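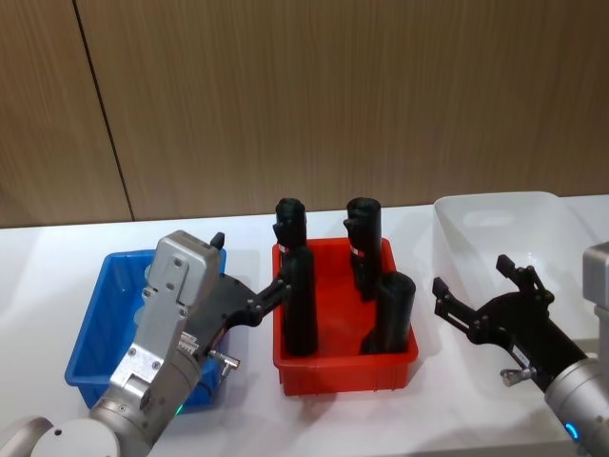

Posted by Myroslav Onyshchenko, 8 September 2023
Category: Hot tubs and swim spas / Heating and circulation

Ticket: Rokov Granda trips the RCD when the heater comes on
Status: Resolved

Customer's report

The tub is a Rokov Granda, two loungers and one seat, bought second-hand and sited on a slab behind the house in Brudcombe. It ran well through the summer. Since the last week of August the RCD in the garage board has been tripping. The pump will run on its own for as long as you like, and so will the lights and the blower. Once the panel calls for heat, the power goes off within a minute or so. Resetting the RCD brings everything back until the heater starts again.

The customer had already cleaned the filter, drained and refilled the tub, and turned the set temperature down. The drain and refill made no difference.

First reply

Please stop resetting the RCD and leave the tub isolated until it has been checked. Send us the following:
- the label inside the equipment door
- which heater is fitted, if it has been changed
- whether there is any damp under the pack or on the heater tube

The customer replied that the heater label read Quezada, so it is not the original part. There was a white crust around one of the heater unions and the foam below it was damp. No water on the slab itself.

First visit

Isolated at the garage board and proved dead at the pack. Took the lid off the control box. Inside was dry, no burn marks on the relay board, terminals tight.

Disconnected both heater leads from the board and insulated them. Power back on, ran the pump on high and called for heat. Panel showed the heating symbol, RCD held. Left it for 46 minutes with no trip. Board, pump and blower ruled out.

Isolated again and tested the heater by itself. Insulation resistance from element to tube at 500 V was well under 1 megohm and still falling when I stopped. Element has broken down to earth. The resistance across the element was normal, so it would still have heated if the RCD had let it.

The weeping union is a separate fault. The O-ring was flattened and had a nick in it. The crust is only dried minerals from the water. Told the customer a new ring was going in either way.

Parts

Ordered a complete tube and element assembly to suit the Granda pack, plus two union O-rings. I would not fit a bare element to this one. The old tube is pitted round the sensor pocket and would probably leak next.

The customer asked if he could run the tub cold in the meantime. Yes, with the heater leads off and insulated, and only with the equipment door shut. He decided to leave it off and drain it.

Second visit

Old assembly out, new one in. Both O-rings greased with silicone and unions done up by hand. Moved the temperature sensor across. New heater read over 1000 megohms to earth before the leads went on.

Filled through the filter housing to avoid an airlock. Pump primed first time. Called for heat and the RCD held. Tested the RCD with the meter as well and it tripped within limits, so that stays as it is.

Checked the unions again once the water was warm. Dry.

Water

Old water tested low on pH, and the customer had been adding chlorine granules straight over the suction side. That will shorten the life of any element. Asked him to dissolve them in a bucket first, add them with the pump on, and leave the cover open for a while afterwards.

Follow-up

Customer rang to say no trips since, tub reaching set temperature overnight. Asked about a replacement cover as his has taken on water. Passed to sales on a new ticket.

Closed.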